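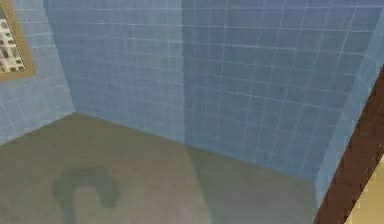

Keeping the Tristico arm honest

The technician who looks after the simulated cell at Sinano talks fast. Blue tile, bare floor, brown post on the right. "Simple room on purpose," she says. "I check the shadow first."

The shadow is the curved one on the floor. If it sits wrong after an update, the arm's base is off - reload the mount file, start again.

Every 3000 runs she resets the joint limits. Last reset came at run 2765, early, becuase the wrist was drifting. "Elbow was fine. Wrist, always the wrist."

Next up, the grille texture. Too blurry, she says. Friday maybe.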